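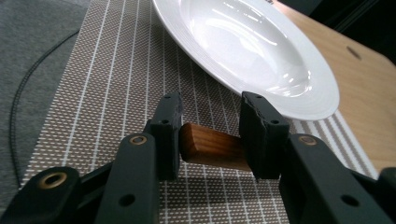

Groltero 720 portable power station review

By Lucie Penner

The power in Lidell goes out more often than it used to. The utility is replacing old lines on our side of town, and between the planned shutoffs and the unplanned ones I wanted something that would keep the refrigerator and the internet going without a gas generator running under the window. I bought the Groltero 720 in May, paid $704 for it before tax, and have used it through every outage from then on.

The number in the name is the battery capacity in watt-hours. The maker, Sopacua, sells a larger model as well, but it's much heavier and I have stairs.

Setup

There isn't much. The box holds the unit, a wall charging cable, a car charging cable and a thin manual. It came partly charged. I plugged it in, left it overnight and it was full by breakfast. Solar panels are sold separately and I haven't bought any, so I can't say how well it charges from the sun.

The manual is short and mostly clear. The page on the standby mode is badly translated and I had to read it several times. What it means is that the unit can sit between the wall outlet and an appliance, passing power through, and switch to battery when the wall goes dead. You have to turn this on with a long press. It's off by default, and nothing on the screen tells you so.

What it will run

Our refrigerator is a plain top-freezer model, not new. The Groltero started the compressor without trouble every time. On the longest outage it kept the refrigerator, the router and one lamp going from late afternoon until after midnight, and there was 20 percent left on the display when the power came back. The fridge door stayed shut for most of that, which helps.

It won't run the electric kettle. It tries, beeps, and shuts off that outlet. The toaster gave the same result. Anything with a heating element is going to be a problem for a unit this size, and the manual does say this, in small type near the back. I charged phones and a laptop off the USB ports and never noticed the battery level move much.

My neighbor Fadime Sarıgül borrowed it for a planned shutoff to run a sump pump. It handled the pump but the fan got loud, and she moved the unit out into the hall so she could hear the radio. 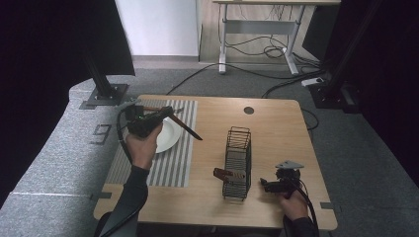 Striped placemat, white plate and wire basket on the table.

Noise

With only the router and a lamp connected, the fan doesn't come on at all. With the refrigerator it cycles on and off. I'd call it as loud as a desktop computer working hard. You wouldn't want it next to a bed. Charging from the wall at full speed is the noisiest thing it does, and there is a slow-charge setting that fixes this if you have the time.

The display

The screen shows percent remaining, watts in, watts out and an estimate of hours left. The first three are good enough to rely on. The hours figure jumps every time the compressor starts, from something comfortable to something alarming, then back again. I ignore it and go by the percentage.

There is also a phone app. It connects over Bluetooth and, if you let it, over your home network. It asked me to create an account before it would show anything – I did, looked around, and deleted it a week later. My brother, who works on Unix machines and has opinions about this sort of thing, was annoyed that there's no way to read the data without the app. For most people the screen on the front will do.

Build

The case is hard plastic with a fixed handle on top. The handle is wide enough for a gloved hand. The AC outlets are set too close together, so a bulky plug covers the one beside it, and I keep a short extension cord with the unit for that reason. The rubber cover over the car charging port came loose in the first month and has to be pushed back on.

One support call, about the standby mode. I waited roughly half an hour, and the person who answered knew the product and told me about the long press right away. The warranty is for 2 years, and you have to register to get the second one.

Should you buy it

If your outages last an evening, it's a good fit. If they last days, you need something bigger or a generator, and no setting on this one will change that. People who want to cook during an outage should look at a camp stove before they look at batteries of any size.

I'd like the outlets spaced better and the standby setting shown on the screen. I'd still buy it again at the price I paid. Mine lives on the floor beside the refrigerator, plugged in, with the extension cord coiled on top.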